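Clevis Parcel Notes

A small collection of notes on opening, sorting and flattening used shipping boxes

What's in here

Clevis began in March as a page of scribbles about box opening, and it has grown into something I'm really happy with! It holds 800 short written entries, one per parcel, covering how each box was sealed, what shape it was in, and how it came open. If you've ever wrestled with a carton that somebody wrapped like a mummy, you'll feel at home.

Files

entries.csv: one row per parcel
glossary.txt: the words we use for tape, dents and tears
changes.txt: what moved between versions

Columns in entries.csv

parcel_id: a number, starting at 1,000
size: small, medium or large (judged by eye, sorry)
tape: none, single strip, banded, or wrapped
wear: clean, scuffed, creased, crushed
label: flat, peeling, torn, missing
opening: tape pulled, tape cut, flaps pulled, or other
notes: free text, and the best column by far

A word on the tape column, which caused more discussion than everything else put together. "Banded" means you can still see plenty of cardboard between the strips. "Wrapped" means the tape goes over the corners and you have to hunt for the flap. Efe Akpan wrote the definitions and they are great, please read them before adding rows.

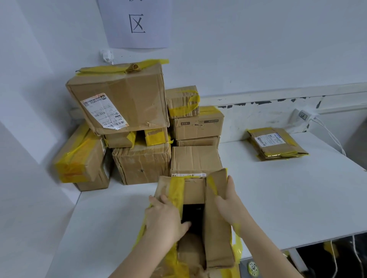

Wear is easier. Pick the worst thing on the box and go with that, so a creased box with one crushed edge goes down as crushed. Old tape scars count as scuffed. We had two people fill in this column for the Homthorpe batch, and where they disagreed we kept both answers, separated by a slash.

Known problems

Small boxes are overrepresented (they're so quick to do!). Label text is never copied into the notes, so please leave out names, addresses and tracking numbers. The Zamora rows use an older spelling of "peeling" that I keep meaning to fix.

Adding your own

Send rows to Yvette Wong or me in the same column order. Weird boxes very welcome.

Version 2, kept by Konrad Domański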